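We use cookies to improve this site. Accept | Settings

Brulo releases Gunn 2 grasp planner

KEDTON, November 10, 2021. Brulo today released Gunn 2, its planning software for two-gripper handling of thin-walled parts.

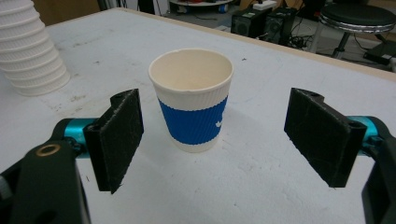 Paper cup between open gripper fingers.

Finger closing is now planned from wall shape. The test set holds 1,422 cup demonstrations. 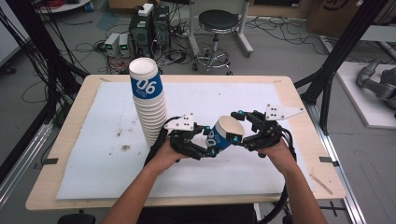
Bavalside, which has run the beta since September, said the planner fit its existing control stack but that log export needed work.

Export is scheduled for the next update.
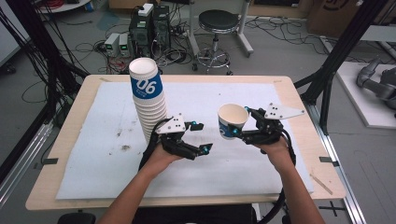 Licenses cover up to 80 stations.

Shares: 83

Related
Gunn 1 end of support
Brulo opens Kedton office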